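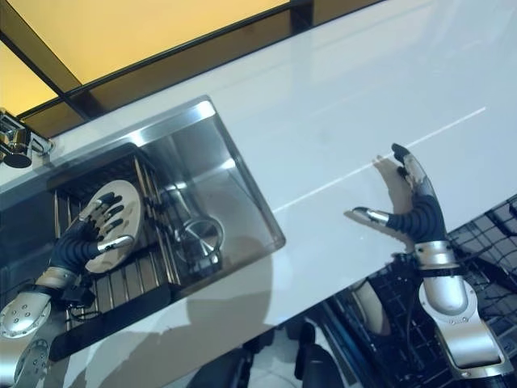

Monday, late, kettle on

I meant to write this up at lunch and then lunch went the way of all lunches, so it's the evening version, with my shoes off and the good lamp on.

The plates are the whole story today. I spent the morning on the grasp planner again, which Fidelina still calls "your garden" because I'm forever weeding it, and I suppose she's right. The trouble is the edge grasp. A plate standing up in a rack looks to our perception code like a very thin oval, and a thin oval has two faces that it likes to swap between. One moment the normal points left, the next it points right, and the planner (poor obedient thing) throws away a perfectly decent approach and starts over. I'd been blaming the planner for a week. Bořivoj sat down with me before ten, scrolled through the pose log without saying a word, and put his finger on the sign flip in the first page of it. I could have hugged him. I did buy him a pastry.

So now the pose filter, which we've been calling Koker since the spring, holds on to the face it picked unless the evidence against it lasts for 12 updates in a row. It isn't elegant. I tried 5 first and it still wobbled whenever the steel threw a bright reflection back at us. Kumudini wants a proper two-hypothesis tracker and she's right to want it, and I've promised her a branch to do it on, but I wanted something I could run this afternoon.

The kitchen is hard on the depth side, I'll say that much. White stone, a steel sink, all that glowing yellow glass along the back, and then we ask the thing to find the rim of a pale plate! Snædís has been masking the glass out of the point cloud before segmentation, and that alone took a great deal of nonsense out of the map. Before her mask, the collision checker believed in a sort of amber ghost hanging over the counter and routed the left arm politely around it.

### After lunch (such as it was)

We moved on to the two-arm side of things. Cayetano has been rewriting the part of Gokness that decides what an arm does when it has nothing to do, and I hadn't appreciated how much thought there is in that. The old rule froze the idle arm wherever it had stopped, which meant the busy arm's planner had to treat it as a wall. His new rule gives it a little waiting volume over the counter, hand open, and lets the planner nudge that volume if the left side needs elbow room. The left hand gets the sink, the right hand gets the counter, and they share a strip down the middle under a lock. It's so much calmer to look at. I kept turning round from my screen just to watch the right hand sitting up there with its fingers spread while the left one had hold of a plate over the sink.

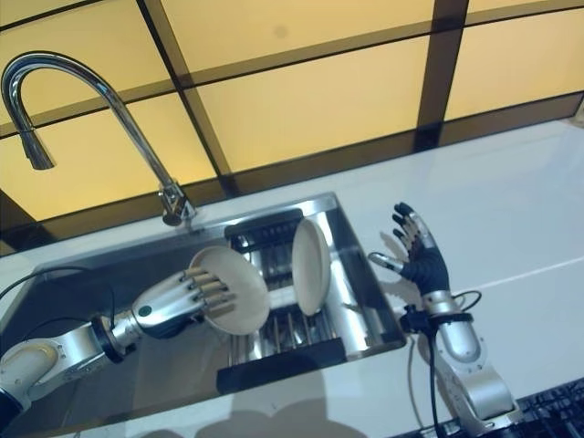
### Things to do tomorrow, before I forget them

- Put the 12 in the config file where it belongs. I left it hard-coded and Bořivoj will find it.
- Rerun the recorded poses through Koker, all 2,000 of them, and save the flips to their own file so that Kumudini has something to test against.
- Ask Snædís if her glass mask can follow the head when it tilts. At 55 degrees down the top edge of it creeps onto the counter, and we lose a bit of stone behind the faucet.
- Cable padding on the wrist model. The collision shape we have is bare metal and the real wrist has cable on it, so our clearances are kinder than they ought to be. Fidelina has offered to measure.
- Answer the message from Adomaitis about the simulator license. I've been putting it off for shame.

Cayetano also wants to rename the waiting volume, because "parking spot" made it into a function name and he can't bear it. I told him I'd think about it. I rather like parking spot.

Tea's gone cold. The night job is running on the old recordings and I'm not going to check it from bed.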